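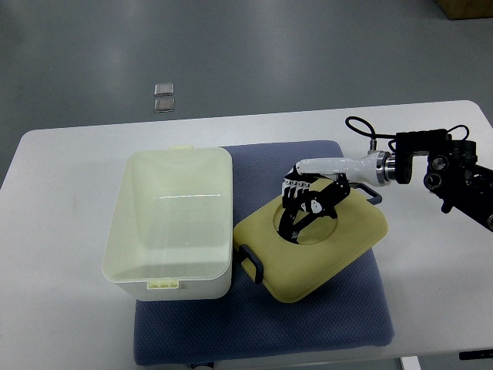 19 décembre, et on a enfin passé les 1 423 démonstrations, toutes tâches confondues ! Je note le chiffre ici parce que j'ai mis en septembre, dans ce même cahier, qu'on serait à 2 000 avant Noël, et que je tiens à garder une trace de mon optimisme. En ce moment c'est la tâche du couvercle, celle que j'aime le moins (Ilham l'adore, elle est bizarre). Le couvercle est à droite du bac, de travers sur le tapis bleu, les doigts descendent vers le rond du milieu, et c'est là que je me crispe dans le gant de téléopération, à tous les coups. Il y a un minuscule retard entre ma main et l'autre, je le compense sans m'en rendre compte et après j'ai mal au pouce toute la soirée.

Ilham Abou Zeid a fait la première moitié de la matinée, moi la suite. Elle va vite, elle, d'un seul geste, alors que moi j'arrive au-dessus, j'hésite, je corrige, je réhésite. J'étais persuadée que mes épisodes finiraient à la poubelle. Eh bien non, Abilio veut les garder, mes hésitations lui plaisent ! D'après lui, si on ne donne à Pan que des gestes parfaits, le modèle ne sait plus quoi faire dès qu'il arrive un peu à côté. Je prends le compliment, si c'en est un.
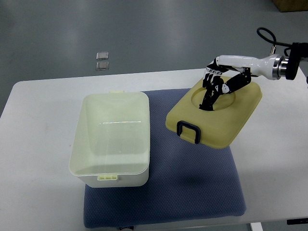 Combien d'exemples faut-il pour qu'il apprenne un geste pareil ? Abilio Soler vise 400 épisodes propres pour le couvercle seul, en changeant un peu l'angle de départ à chaque fois, et il préfère attendre de voir la courbe avant de m'en promettre moins.

On en a 247. J'ai fait la soustraction dans le tram et j'aurais mieux fait de regarder par la fenêtre.

Autre histoire, les étiquettes. Dans l'outil de Stanum il faut dire pour chaque épisode où commence l'approche, où commence la prise, où ça se termine. Sur le papier c'est simple. Sauf que l'approche, pour Ilham, commence dès que le bras bouge, et pour moi quand la main est vraiment au-dessus de l'objet, et on s'en est aperçues ce midi, devant nos gamelles, après des semaines à annoter chacune de son côté… Grand silence. On a tranché pour sa version, ce qui veut dire que c'est moi qui reprends mes fichiers. Tout le lot Skasgate, en plus, le plus long.

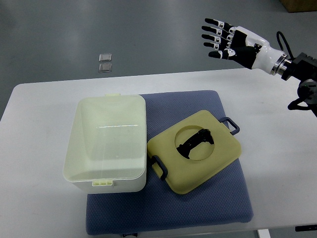 J'en ai repris une bonne trentaine avant de partir, avec la musique dans les oreilles, et ce n'était pas si désagréable. On finit par reconnaître qui pilote rien qu'à la façon de tenir les doigts avant de descendre, moi je les garde écartés trop longtemps.

Pour demain : demander à Abilio si on varie aussi la place du bac ou seulement celle du couvercle, recalibrer le gant (le pouce, encore le pouce), et répondre aux gens de Plesten qui veulent savoir quand ils auront les données. Bonne question. Je laisserais bien Ilham leur écrire, elle est plus diplomate que moi.

Et acheter du baume pour les mains.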